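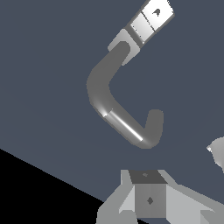
4. Setting Up a Match on the Citirov Court Scorer

1. Hold MODE for 2 seconds until the display shows SET.
2. Choose best of three or best of five with the arrow keys.
3. Select the final-set rule - tiebreak or advantage - and press OK. 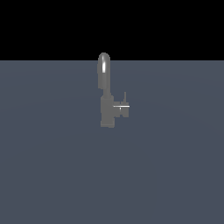 4. Enter the server for the first game. Later changes of serve are automatic.

Note: The memory holds 48 matches. When it is full, the oldest is erased.

Caution: Do not press RESET during a tiebreak. The point count will be lost.

5. Press START when the first point is ready to be played.

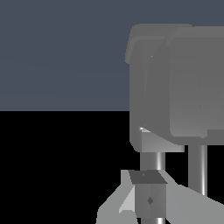

Gray gripper pads, rendered view.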